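## 4. Setting the play table

This section describes how to lay the Callitz play kitchen table for one session. Read it one time completely before you begin. The food pieces and the plates must be already washed and dried as in section 3.

### 4.1 Before you start

You need the following:

- the play table, unfolded, with all legs locked
- the plates from the Callitz tableware bag
- the food pieces from the bakery bag and the fruit bag
- a soft cloth, a little damp
- the inventory card (inside the lid of the storage box)

The full Callitz kitchen has 64 pieces. For one session you do not put all of them on the table. Small children play better when they have fewer things in front of them, and the packing at the end is also faster.

**Note:** If your box has the order number 927 on the side, the bakery bag and the fruit bag are joined in one bag. The steps are the same.

### 4.2 Placing the plates

1. Wipe the table top with the cloth. Let it dry before you put anything on it.
2. Take one plate for each place. Check the rim with your finger. A rim with a crack or a sharp point must go out of use immediately.
3. Put the plate flat, with the raised rim up. Press lightly on two opposite sides. If the plate rocks, turn it over and look if there is a crumb of dried clay or glue under it.
4. Keep a distance of one hand between the plate and the edge of the table. Children lean on the edge, and a plate which stands over it will tip.
5. Leave the middle of the table free. It is needed for the serving bowl in section 5.

**Caution:** The plates are for play food only. Do not serve real food on them, and do not put them in a microwave oven.

### 4.3 Placing the food

1. Start with the bread pieces. They are the biggest and they show the children quickly what the table is for.
2. Put one piece on each plate, and let some of the rim stay free so that the plate can be lifted without touching the food.
3. Do not stack the pieces. The glossy ones slide from each other and roll away under the table.
4. When all the plates have bread, place the fruit next to the plates, on the table top.
5. Compare with the inventory card and mark which pieces are in use. The rest stays in the bag, with the bag closed.

A place can be laid with any plate color. The lavender plates are a good choice for the orange bread pieces, as children who are still learning the color names can see the two colors well apart. 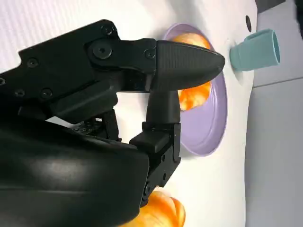
*Fig. 4-1. Orange play food on a lavender plate.*

The glossy surface of the food pieces takes fingerprints very easily. This is normal and is not a fault of the paint. Wipe with the damp cloth and after this with a dry one. Do not use alcohol or window cleaner: the shine becomes dull, and it can not be repaired.

**Note:** The surface of some pieces has lighter and darker places. If the difference does not come off with the cloth, it belongs to the coloring and you can leave it.

### 4.4 Checking the table

Go one time around the table before the children come in, and check these points from the height of a child:

- every plate lies flat
- no piece is hanging over a rim
- nothing is on the floor
- the storage box is closed and pushed under the shelf

If a piece is smaller than it should be, or a part has broken off, take it from the table and write the number from the inventory card on the repair list. Rekha Pandey collects the repair list at the end of June and orders the replacements. Please do not glue the pieces yourself. Glued edges open again in warm water.

**Caution:** Broken pieces can be swallowed. Keep them in a closed bag, not in the open tray.

### 4.5 Changing plates during a session

Sometimes you want to change a plate when there is already food on it, for example when a child asks for another color.

1. Put the new plate next to the old one.
2. Lift the food from above and move it over. Do not tip it from plate to plate.
3. Take away the old plate and put it in the washing tray.

Two adults can do this without interrupting the play. If you are alone, wait for a quiet moment.

### 4.6 Washing temperature

Plates and food pieces are washed by hand in water up to 50 °C. Use a mild soap and rinse well. Dry the plates standing up in the rack, and the food pieces on a towel, turned over once. They may go back in the bags only when they are completely dry, also in the ridges. Use a soft brush where the cloth does not reach.

For questions about missing bags, write to Archana Vishwakarma. For the table itself (legs, locks, top), write to Detlef Hollmann.

Continue with section 5, Serving bowl and cutlery.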